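Skotton two-finger gripper: three weeks of opening a microwave

I bought the Skotton because the fingers looked right for kitchen jobs and because the Hadgu I'd been using before had finally worn me down (that's another review, and it isn't a kind one). It's a plain two-finger parallel gripper, dark, tapered at the ends, and it bolted onto my arm without any swearing. I've been using it on one job only, which is opening and shutting the door of a small white Midea microwave, over and over. I do love this sort of thing!

Good bits first. It's quiet, the grip is lovely and even, and the tapered tips get into places my old gripper couldn't. Pulling a microwave door is harder than it sounds, as the latch hangs on and then lets go all at once, and the Skotton took that jolt with no wobble that I could see. For the first couple of weeks I was telling everyone to buy one.

Then it didn't let go.

I'd told it to open the door, hold it, and release. It opened the door and held it, and then it carried on holding it, while my screen cheerfully said the fingers were open. So the arm, believing it was free, set off for its parking spot with the door still in its grip. The whole microwave came with it, screeching across the worktop towards the edge, and I got to the stop button with my heart going like mad. It had moved 32 centimetres. I measured, obviously.

After a lot of poking I've found that the gripper reports the position it was asked for, and if the little motor stalls under load it doesn't tell you. It happened 2 times in 2000 cycles, which sounds like nothing until you picture an oven landing on your feet. The second time I'd put a force limit on the arm and it stopped dead after a few millimetres, so that's what I'd call the minimum for anyone running one of these. I've also added a tiny tug after every release: if the arm feels the door come too, it halts and beeps at me.

I wrote to Skotton in December and had a polite reply saying the stall flag was "under review". Still waiting. The Stutholm grippers cost a good deal more but they do have a proper position sensor on the finger side, and if you're going to leave the thing running while you make a cup of tea then I think you have to pay for that. Please don't leave this one on its own.

The microwave has survived, by the way, and so has the hinge.

The job itself, door held open and door shut:

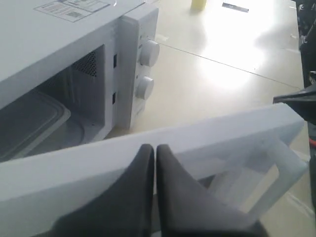
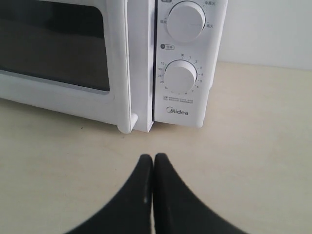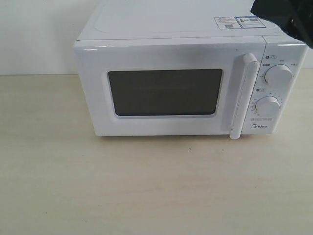 Would I buy it again?

Yes, but grudgingly, and with the force limit set before I'd even plugged it in. Lovely fingers, fibbing electronics. I'd give it three out of five, and a fourth the day they sort out that stall flag.

Last updated: 22 September 2026

Related reviews
Hadgu soft gripper: why mine is in a drawer
Stutholm finger sensors, first impressions
Emergency stop buttons you can find without looking
Cable clips for small arms

Paltstead Workshop Notes | Contact | Copyright Paltstead | Back to top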